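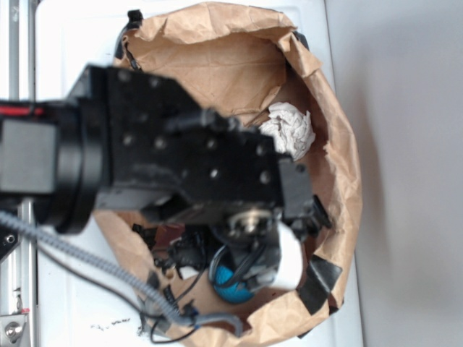
Writing down the shopping was easy, but writing down what went into the bin was not, one of our first readers told us after seeing the announcement in March, and asked if it is allowed to take part when one is a little ashamed of one's kitchen. It is allowed. We would even say it is welcome.

Eltirum is looking for 50 households in Hirodden and Boltitz for a diary study on food shopping. We want to learn how people decide what to buy, how they bring it home, where they keep it, and what happens to the part that is not eaten. You don't have to be a good cook and you don't have to live in any special way.

## What we ask from you

The study goes on for 24 days without a break. During this time one person in the household keeps a diary of all food that comes into the home. Other members can help with it, but please choose one person who is responsible, so that we know whom to call.

In the diary you write:

- what was bought, and in which shop or market
- if there was a shopping list, and if you followed it
- how you went there (on foot, bicycle, bus, car) and what you carried the food in
- food you received in another way, for example from a garden or a neighbour
- food that was thrown away, with a few words on why

Receipts can be put between the pages. If you have lost the receipt, write the price as you remember it and put a small "r" beside it.

On a usual day the writing takes ten minutes. On the day of a big shopping it takes longer. In our test round some people wrote directly at the kitchen table while they put things away, and others did everything in the evening. Both ways gave good diaries.

After the diary there is one conversation at your home or in our office, as you prefer. It lasts one hour. We go through some pages together and ask you to tell us more. We record the voice only, and only if you agree. If you don't agree, we take notes by hand.

## Who can take part

- You live in Hirodden or Boltitz, or in one of the farms between them.
- You are 18 or older. Children can of course be part of the household.
- You do the food shopping yourself at least once a week, or someone in your household does.
- You will not be away for more than two nights during the study.

We are still missing people who live alone, people who work at night, and families with three or more children. Students who share a flat are also asked to write to us. In such a flat it is possible that only one person keeps a diary, for her or his own food. Please say in your message how you share the fridge, as this changes which version of the diary we send you.

You don't need to write perfect English. The diary exists in a simple version with more boxes and less lines for text. I am not writing in my first language either.

## What you get

Each household receives 24 vouchers, one for every completed day. They can be used at the Benkirane grocery in Hirodden and at its smaller shop in Boltitz. The vouchers are given at the end, together, at the conversation. If you stop earlier, you get the vouchers for the days you have done.

Benkirane accepts the vouchers and we pay for them. The shop does not see the diaries and has no part in the questions. We write it so clearly because it was asked many times in the test round.

Bus tickets to our office are paid back. Please keep them.
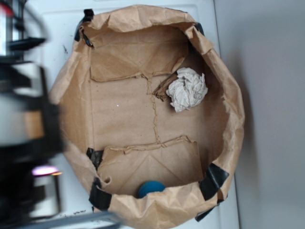

**Sang Tôn**
Study Coordinator, Eltirum

I would like to add some things from my own side, after the questions that came by telephone.

Several people asked what counts as "thrown away". In our diary it counts when the food was bought to be eaten and was not eaten by a person. Potato peel doesn't count if you always peel your potatoes. Half a potato which was forgotten in the pan counts. Bread given to hens counts too, but there is a separate column for animals, so you can put it there with good conscience. The compost has its own column as well.

Coffee and tea are included as shopping, but you don't need to write how much is left in the cup. Water from the tap is not included. Pet food is not included, unless the cat gets what was cooked for you.

Meals in a restaurant or in a canteen are not part of the study. If you bring the rest home in a box, then it becomes part. I know this sounds strict. In the test round we had one soup which went home, then to work, then home again, and its owner filled almost a page with it. We were very glad about that page, although such detail is not required from anybody.

Another question was about storage before the diary begins. On the first morning we ask you to make a short list of what is already in the fridge and on the shelves. Spices, salt, sugar and oil can be left out. The freezer is difficult for many people, so we ask only for the names of things and not for the weight. If something in there has no name any more, write "unknown, frozen". You will not be the only one with such a line.

The printed diary has 59 pages, but please don't be afraid of it. Most of them are daily pages, two for each day, and the rest is the first list, the instructions and some empty paper at the end. The pages are in A5 size with a spiral, and they lie flat when open. We tried a version for the telephone before. Too many entries stopped after the first week, and we went back to paper.

## Your data

Your diary gets a code, and your name is kept in a different place from the diary. In our report we will sometimes use a sentence from a diary word for word. We ask you for permission at the conversation, sentence by sentence, and you can say no to any of them. You can leave the study at each moment without giving a reason. When you leave, you also decide if we keep your pages or give them back.

The finished report will be available at the library in Hirodden and at the parish hall in Boltitz. All participants receive a copy by post.

## How to apply

Write us a short message with:

1. your first name and the town or village where you live
2. how many people are in the household, and the ages of children
3. who normally does the shopping
4. the time of day when we can call you
5. which version of the diary you would like, normal or simple

You can leave the message in the Eltirum letter box in Hirodden, next to the entrance of the library, or give it to the person at the library desk in a closed envelope. On the desk there is also a sample diary, and you can look at it as long as you want before you decide.

We answer every message, also when we can't take you. If more households apply than we have places for, we will choose so that both places and different sizes of household are in the study. The others go on a waiting list and we call them if somebody has to stop in the first three days.

The telephone in the office is answered between 9 and 12 in the morning. In the afternoon we are mostly out at the conversations, but the machine is on, and I listen to it before I go home.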